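My Day at the Pruldale Book Fair (or, How I Spent My Whole Book Budget Before Lunch)

Posted 11/9/20 in Bookish Outings

You guys. I finally went to the Pruldale Book Fair and I have been talking about it nonstop since I got home, so now it's your turn to listen.

If you've never heard of it, Pruldale is a small fair for fantasy and YA, mostly little presses and authors who sell their own stuff from a folding table. This year they moved the whole thing outdoors onto the old cattle market and sold tickets by time slot, so it was much calmer than the pictures I'd seen from other years. Masks on, one-way aisles, hand sanitizer on every table. I had the 10:00 slot and I was in line by 9:15, because I am who I am.

First stop was Ornilness Press. I have loved Ornilness ever since they put out The Salt Regent (my review is still the longest thing on this blog, sorry), and meeting the person who edits those books was kind of a big deal for me. Her name is Edeltraud Zürcher and she is so nice! I babbled at her for a good while about the scene on the ice bridge and she let me. She told me the villain was supposed to die in chapter four in the first draft. CHAPTER FOUR. Can you imagine that book without him? I can't. He gets all the best lines and he's the only person in that palace who ever tells the truth. She also said the sequel is in copyedits now and should be out in December, and I may have made a noise.

I bought the hardcover even though I own the paperback. The hardcover has a map. I regret nothing.

Next I went to the tent for the villains panel, which was the main reason I picked this day. It had Kuldeep Sisodia, who writes the Glass Orchard books, and Yayra Ankrah, whose debut I picked up in the spring and finished in one night. Umesh Dwivedi was moderating and he was great at it, he asked short questions and then got out of the way. More moderators like that, please.

The big argument was about whether a villain needs a sad backstory. Sisodia says yes, always, even if the reader never gets to see it. Ankrah says she's tired of it and sometimes she just wants someone who enjoys being awful. I went in completely on Sisodia's side (you know me, give me a tragic childhood and a nice coat and I'm gone) but Ankrah kind of won me over. She talked about the aunt in her book, who has no excuse at all and is having the time of her life, and yeah, the aunt is my favorite part. I'm still thinking about it. Maybe there are two kinds and I want both?

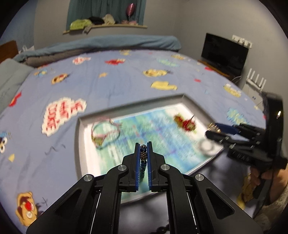
Somebody in the second row asked about redemption arcs and it got a little heated, in a fun way. Ankrah thinks most of them come too fast. The guy burns down a village in book one, saves a kitten in book two, and by book three everyone is inviting him to dinner. I laughed so hard my glasses fogged up over my mask. Sisodia took it well, considering that is pretty much the plot of Glass Orchard, minus the kitten.

Lunch was a cheese pastry from a van, eaten standing up. Very good pastry. Get there before noon, they ran out of the spinach ones.

After that I wandered. Estedis had a table of translated fantasy and I want to read every single thing on it. I ended up with a novel by Kazimír Kubíček about a court magician who is slowly poisoning the king and feels pretty bad about it. The girl at the table said it's 606 pages and that the first 70 are slow but to stick with it. I'm on page 42 as I type this and I don't think it's slow at all! There's a whole chapter about soup. I love it.

I also stopped at Joshi, the secondhand stall at the far end by the gate, and dug through the crates until my slot was almost over. No order to anything, horror next to cookbooks, which is my favorite way to shop. I found an old copy of The Moth Duke with the original cover, the green one, for six dollars. If you only know the reissue, the green one has the Duke facing away from you, and it's so much creepier.

A few things I didn't love. The map they emailed out had the tent in the wrong corner, so a bunch of us missed the start of the first reading. There was nowhere to sit except at the panels. And the slots are too short if you like to chat - two and a half hours sounds like a lot until you meet an editor.

But I'd go back tomorrow. The organizers said they sold 2301 tickets over the whole weekend, which sounds great for a fair that almost got called off, and they're hoping to do it again next fall.

Full reviews of the Kubíček and The Moth Duke are coming once I've finished them. In the meantime, tell me in the comments: sad backstory or no sad backstory? And if anybody has read further than I have in the poison book, please do NOT tell me what happens to the king.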